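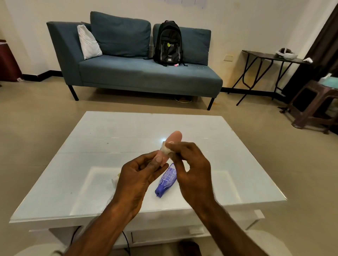 ## Visit to the Davurano demonstration room

Nithin Pillai and Balakrishnan Pinto, robotics elective, second report

We went to the Davurano open day in December. It is a small company in Dasbridge that records people doing household jobs and uses the recordings to train robot arms. The visit took the whole afternoon.

The first part was a talk by Mr. Menon, who runs the recording side. He said they have 3795 clips so far and want 100 different household tasks covered by summer. Wiping is one of the harder groups. One hand has to hold the object still while the other presses a tissue on it, and the two hands get in each other's way. With a long, rounded object the grip has to stay at the lower end so the upper part is free.

We watched the work in a furnished room with a sofa and a glass-topped coffee table. The person wiping sat down for it and worked above the table. Balakrishnan noted that the fingertips cover most of the tissue, so a program looking at the video has to guess where the contact is.

The second part was the arm, which they call Vitau. It was given a plastic tube to wipe. It did 2 passes well and dropped the tissue on the next one. Mr. Menon said the gripper closes too slowly for thin paper, and that some 3000 clips went into this version.

For our own project we will try a folded cloth first and leave tissue for later. We still need to ask the lab for a softer fingertip pad.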